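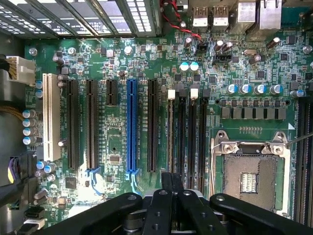 Fig. 1. Expansion slots in the middle of the board, memory slots to their right.

Handout 4: Finding your way around a motherboard

OK, before anybody picks up a screwdriver, I want you reading the board like a street map. Start with the long slots. The white one at the left is old PCI, the black ones next to it are PCIe, and the blue full-length one is x16 – that's where a graphics card goes. The small printed labels beside the slots are your friends! Copy them into your notebook, spelling and all.

I also want the fan header in your sketch. Last May I marked 29 sketches and 23 had left it out, so yes, I'm going to nag.
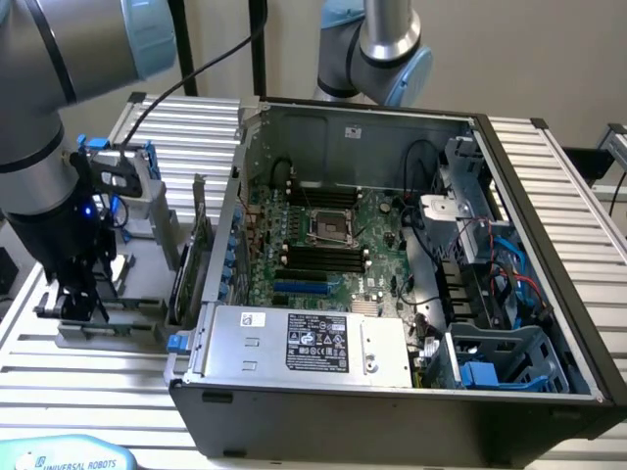 Fig. 2. Case on its side, panel off, power supply along the lower middle.

Lay the tower down before you work in it (people try it standing up, and then they drop screws into the power supply). The CPU socket is empty here, so keep fingers and sleeves well away from it. Those contacts bend if you so much as look at them, and a replacement board is not in my budget.

Now, memory. Open the latches, line up the notch, and only then push, evenly, on both ends of the module. 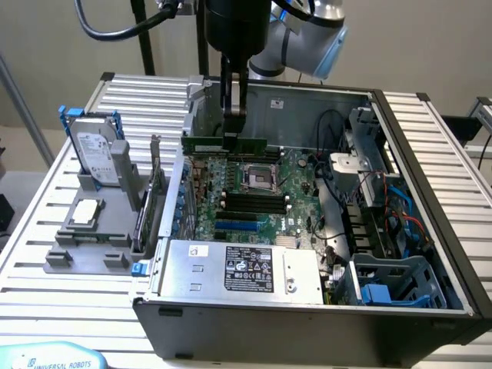 If it won't go down, don't lean on it. Take it out, turn it around, try again. You've probably got the notch backwards – I still do that myself when I'm tired.

For next time: read the Prakix worksheet, pages one to six, and bring your sketch.

Wiesława Szczepańska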